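The singer of Orner prefers to talk in the kitchen, where the band wrote most of Sillow, their record on language and shame. "I came to Movdale with one suitcase and an accent," she says. "In school they laughed on it. Now I sing with it."

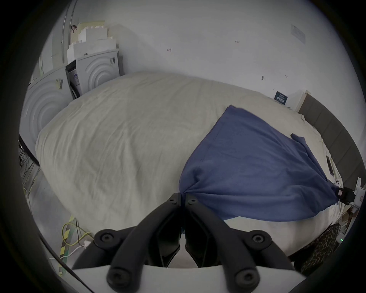
Blue cloth on a cream-white duvet.

The title song was recorded in September, in one take — she did not want to repair the voice. "My mother heard it and she was quiet for almost 3 minutes," she tells me. They pressed 200 copies at Charvát.

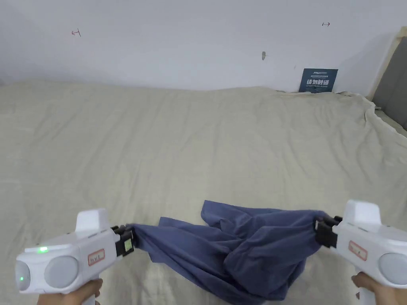
A dark blue cloth, held over the bed.

Will there be a second record? "First I must learn to rest."

Last updated: December 16, 2018
57 shares

Recent
Songs our grandmothers hid
Choirs of Movdale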